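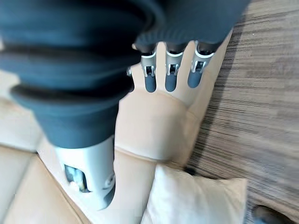 *Nanier – hobby builder, Milumdale shared workshop (and, too often, my own living room)*

**March, 11 at night**

The hand is home with me tonight and I'm writing this from the floor next to the sofa, which tells you how the evening went. I carried it back from Milumdale after closing because somebody had the good bench booked, and I wanted one more go at the finger tension before I lost my nerve.

So the sleeve is on! Dark blue, very thick, and it bunches like a winter sweater right where it meets the wrist unit. I love how it looks and I can already tell I'm going to be fighting it. The folds ride up over the base of the fingers, and I need to get at those silver brackets with a driver about every ten minutes (fine, every five). I might hem it. I might just use a big rubber band and call it a feature.

The blue fingertips are curled down against the beige palm and I'm really happy with that shape – it looks like a hand having a rest. The joints are the Bonsu kit ones, $29 a set, and I still think that's fair. The Flerkow controller is another story. It cost me 80 and it forgets its settings every time I unplug it, so I typed the same numbers in four times tonight. Grip limit 560, speed 100, save, pray.

Things for tomorrow: find the tiny hex key, look at the wrist wiring through the side window with a decent flashlight, put some felt under everything so I stop worrying about the cream upholstery.

Also dinner was toast. Going to bed, will write up the tension settings properly over coffee.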